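The Long Line at the Skiltau Standpipe

The tanker comes to the lower end of Skiltau whenever the road is clear, and for most of January the road was not clear. When it does arrive, the line has already formed. Plastic cans are set down in order along the wall to hold places for women who have gone back to cook or to wake children for school.

Skiltau sits on the low side of the railway embankment, below the Clondska industrial estate. By the residents' own survey it has 1021 households. It has 12 public standpipes, and on most mornings only the ones nearest the main road carry any pressure. Families in the back lanes buy from private sellers, store what they can, and wait for the tanker.

The dispute that brought people into the street this winter started with a letter. It was pasted on the gate of the ration office and it said that the tanker service would be "rationalized" from the end of the month, with fewer trips and a single stopping point. The stopping point named in the letter was at the top of the slope, outside the Siddiqui Road market. For someone living by the embankment that is a long climb down with a full can, and a longer one for anybody who has to make it several times before a shift begins.

Residents went to the ward office the next morning and were told that the engineer was on leave. They went again and were told that the letter had been issued by another department. On the third visit they sat down on the steps and stayed there until dark. A junior officer came out, took their written complaint and stamped a copy of it. That copy has been passed around so much that it is now kept in a plastic sleeve.

The march followed a week later. It left from the Skiltau school ground, went up past the market and ended at the ward office, where the gates had been shut and a police van parked across them. Workers from the Clondska units joined at the second crossing, many of them still in their factory aprons. They live in the same lanes and drink the same water, and their union had its own complaint about the estate, where a new bottling unit has been given a piped connection that runs within sight of the dry standpipes.

That connection is what people talk about most. The pipe was laid last year by a contractor, Trelano, whose boards still stand along the embankment road. Residents say they were told at the time that the work was for the whole neighborhood and that household lines would follow. The trench was dug, the lane was broken up, and the trench was filled again. No household lines came. The lane was never resurfaced, which is one reason the tanker now has trouble getting in.

Trelano's site office sent questions on to the ward office. The ward office said in a written reply that the household phase was "under review" and that the bottling unit had paid for its own connection in full. It did not say what the review was looking at or when it would finish. Asked about the change to the tanker route, it said the matter was separate.

In Skiltau it does not look separate. A household that cannot fetch from the tanker has to buy, and the private price goes up when the tanker is late. A can that costs 46 in an ordinary week was being sold at close to double that in late January. Several families said they had cut back on washing clothes first, then on bathing, and then on vegetables, as these need rinsing and the water for it has to come from somewhere.

Most of the people who do the fetching are women, and many of them also work. Some go out as domestic help in the blocks beyond the market. Others do piecework at home for suppliers in the estate, fitting handles, trimming threads or packing small parts, and are paid by the finished lot. Time in the water line is taken straight out of that work. One woman who does finishing for a toolmaker said she used to complete two lots between the school bell and the evening meal and now manages one.

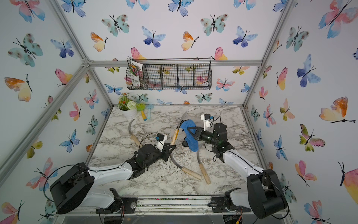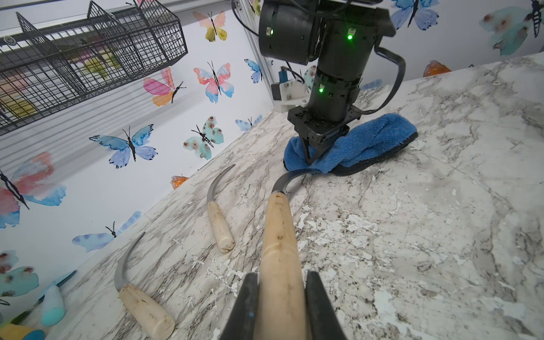 The union has tried to put a figure on these losses. It asked 200 households to keep a simple record of hours spent on water and money paid for it, and it plans to hand the results to the ward office along with the stamped complaint. Some of the record sheets came back wet or torn, and a few did not come back at all, but the organizers think they have enough to make their case.

There is disagreement about what the case should be. Older residents want the tanker route restored and would be content to leave it there for now. They remember earlier campaigns that asked for pipes and got a promise, and a promise does not fill a can. The younger people in the lanes, and most of the union members, want the household lines and say that arguing over the tanker lets the ward office off cheaply. The two groups still meet together, in the school after hours, and so far they have put out their leaflets under one name.

The ward office has agreed to a meeting on February 27, 2026. It has asked for a delegation of five and wants the names in advance. The residents have sent the names. They have also told the office that the rest of the neighborhood will be waiting outside the gate -- and that they will be bringing their cans.

Meanwhile the tanker still stops at the lower end on the days it can get through. The drivers say they have had no new orders. The letter is still on the gate of the ration office, with one corner torn off.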